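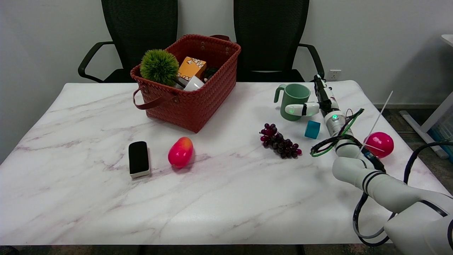

Gripper at the mug, basket at the back of the table.

Rutilio Espinoza and I rewrote our table rules on Saturday. The old sheet had 13 and people skipped most of them. The new one has four.

Hands stay off the table while the arm is live. Chairs stay behind the table, pushed back. Cables get checked before every run – look for loops near the joints. If the gripper touches something it wasn't sent to, stop and write it down.

I wanted a speed limit too. Rutilio says that belongs in the Memley config, so it's there for now. We'll look again in September.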